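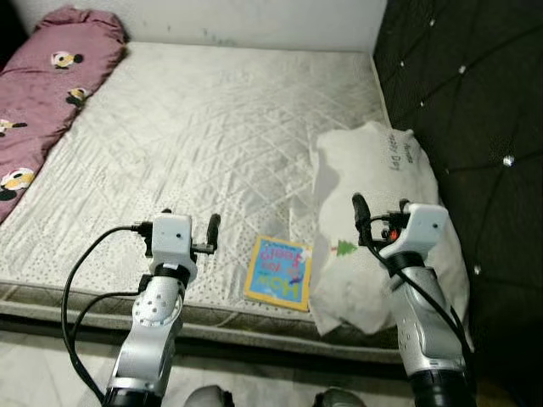
Relora sells the Avley as a "hotel feel" mattress, and I've stayed in enough hotels to know that can mean anything. The page promised 2000 springs, a cooling quilted cover called Flondura and a bed that "adapts to your whole family." I've slept on it for 91 nights now, and I have some doubts about all three.

Start with the springs. I can't count them and neither can you. What I can tell you is that the middle is firm and the outer edge isn't. Sit down to put your socks on and you slide toward the floor. Lying flat is better. My back is no worse than it was on the old bed, and no better either, which is not what the ad copy had in mind.

The cover is the part they talk about most. Flondura is supposed to stay cool. To me it feels like any quilted polyester top – smooth for the first week, ordinary after that. The stitching has held, I'll give them that. It doesn't unzip, so if something spills you're stuck dabbing at it with a cloth.

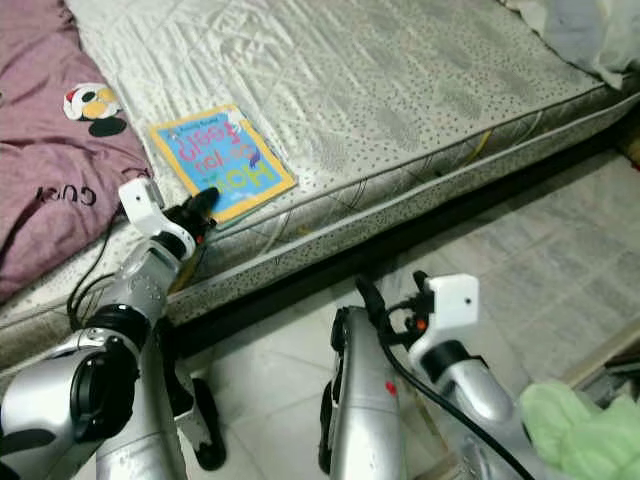
The Avley with the sheet off, a pink blanket and a board book on top.

As a place to sit and read with a small kid, it does fine. A flat book stays flat and you don't roll into each other much, as long as you both keep away from the edge. I'd expect that from a mattress at half the price.

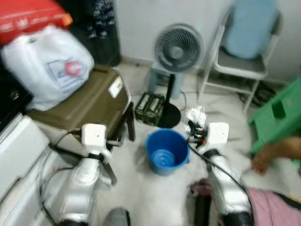

Cooling is where I lost patience. Relora says you can "retire the fan" in summer, and by July I was back to sleeping with one running. The gray one on the round black base did more for me than Flondura did, and a fan can go back in the storage room with the bucket when the weather turns. The mattress stays warm in the spot where you lie. Turning it around helped for a night or two, then it was the same.

Delivery took 14 days and the thing is heavy. Get 2 people to carry it, especially if you have stairs. The handles are thin fabric loops and I didn't trust them.

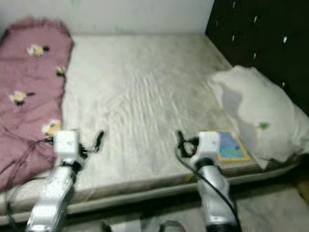 Do you need a mattress protector with it?
Get one before the first night. The cover can't come off for washing, and Relora doesn't include a protector, so add that to the price when you compare.

I also tried the Mai, their cheaper model, in the showroom. It was softer in the middle and about as bad at the edge. I'd still look at it first, unless you know you want a firm bed. I'm keeping the Avley mostly to avoid the hassle of sending it back.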